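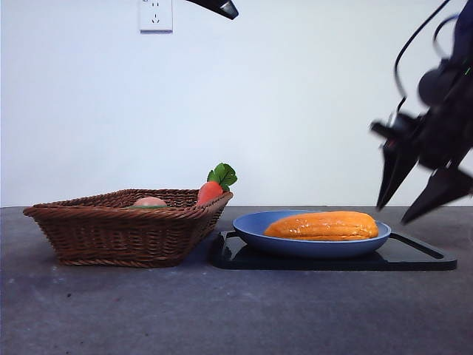
Table setup assistant, part time
Karstead, Ramanauskas building, second floor

Cladument is looking for one person to set, clear and reset tables of food items and tableware. The job is 11 hours a week, mornings only, starting in May. It is a fixed contract that ends when the list of table layouts is finished. There are 3,342 layouts on the list at present, and 227 have been done.

What the work is

Each layout is a short written card. It says which basket, plate or tray goes on the table, what goes in it or on it, and which side it goes on. You read the card, fetch the items from the shelves, put them out and check them against the card. When the layout has been used you put everything back and take the next card.

Most cards call for a wicker basket with a few items in it, such as an egg, a green chili pepper or a carrot with its leaves. Others have a plate on a tray with some kind of bread. The items are light. The trays get heavier once there are dishes on them, but you will not need to lift anything above shoulder height.

The order matters. If a card says the basket goes on the left, it goes on the left. If it says the carrot leans on the rim with the leaves up, please take the extra few seconds to get it to stay there.

Other duties

— Wiping the tabletop between layouts. It is gray and speckled, so crumbs and bits of wicker are easy to miss.
— Brushing out the baskets at the end of each shift. Dust collects in the weave and along the rim.
— Keeping the shelves in order. Food items are sorted by kind, tableware by size.
— Telling us when something is chipped, faded or missing, so we can reorder from Gratano before we run out.
— Marking finished cards and filing them.

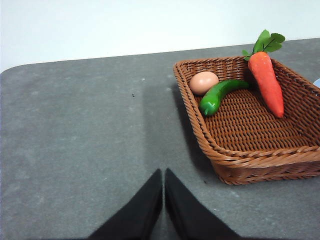 Small details on the table count. An item turned the wrong way or a basket set too close to the edge means the layout has to be done over, and we would sooner have fewer layouts done correctly than a full box of cards that need checking. A careful person usually finds a good pace after the first couple of weeks.

Who we are looking for

You don't need a degree or any experience in this kind of work. People who have worked in a store, a kitchen, a banquet hall or a stockroom tend to pick it up fast. You should be able to read short instructions in English, stand for up to two hours at a time with breaks, and keep track of where you are in a list. You must be 18 or older.

Pay and hours

Pay is $380 a week before tax, paid every two weeks. Shifts start at 8:30 a.m. Training is paid at the same rate. There is a bus stop across the street and free parking behind the building. Coffee and a refrigerator are in the break room — please keep your own lunch out of the setup area.

How to apply

Send a short note with your work history and the mornings you can work to the Cladument office in Karstead, or leave it at the front desk on the ground floor. Put "table setup" at the top. A resume is fine but not required. We will ask a few applicants to come in for a paid one-hour trial, during which you will set several layouts from cards.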